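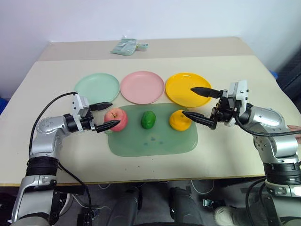
How much of the food served at a school lunch gets thrown away?

At Brerthorpe, where we did our weighing, it came to 19 percent of everything served, and most of that was fruit and vegetables.

Food Waste in the Brerthorpe Lunchroom
Student project report by Genowefa Wieczorek

Introduction

I first got interested in this topic while waiting in the tray return line, which at our school is long enough to give a person plenty of time to look into the bins. I saw apples with one bite out of them, and whole oranges that had never been peeled. My grandmother would have had something to say about that. I wanted to know how much food we were throwing away, and whether a few small changes in the lunchroom could bring the number down without making anybody feel scolded.

Background

Our lunches are cooked at the Killach kitchen across town and driven over in the morning, so the cooks never see what comes back on the trays. I visited them in June and they were very kind to me, even though I was clearly in the way. They order fruit by the case from Sobczak, and the head cook told me the apples are usually bigger than a younger child can finish. I had never thought about apple size before, and I ended up thinking about it a lot.

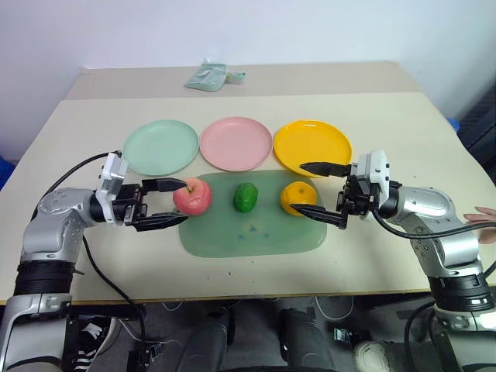
The other thing she mentioned was time. Lunch at Brerthorpe is short, and the line eats up a good part of it. If you get to your seat late, you eat the hot food first — which makes sense, it's getting cold — and the fruit is what you leave. Peeling an orange takes a while, especially if you don't want your hands sticky all afternoon.

Method

I weighed the waste on 11 school days. Three bins were set out at the tray return: one for fruit and vegetables, one for hot food, and one for everything else. I weighed each bin empty and then again after the last lunch period, using the luggage scale from our hall closet, which I checked against a bag of flour. I also handed out a one-page survey to 100 students and got 90 back, a much better return than I had hoped for.

For the last five days, the serving staff cut the apples and oranges into wedges. Everything else stayed the same, as far as I could manage it.
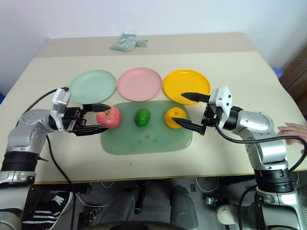 Figure 3. Apple, green pepper and citrus fruit, with three plates behind.

Results

The fruit and vegetable bin was the heaviest on nearly every day before the change. Once the fruit was cut, that bin got noticeably lighter, and the hot food bin stayed where it had been. Peppers didn't do any better than before, I'm sorry to say. In the survey, the most common reason for leaving fruit was "not enough time," followed by "too hard to eat," and then a good number of answers about braces.

Discussion

I think cutting the fruit helped, but I want to be careful here. Five days is a short trial, and one of them was a field trip day with two classes gone. Some students also knew what I was doing and may have eaten more to be nice. The cutting adds work for the staff as well, and any longer trial should keep track of those extra minutes.

If I could do the project over, I would weigh the food going out for each lunch period separately, so that the early and late groups could be compared. The school in Guraslow has a share table where unopened and unpeeled items can be left for someone else, and I would love to try that next.

Thank you to the Killach cooks, and to my little brother, who held the bags.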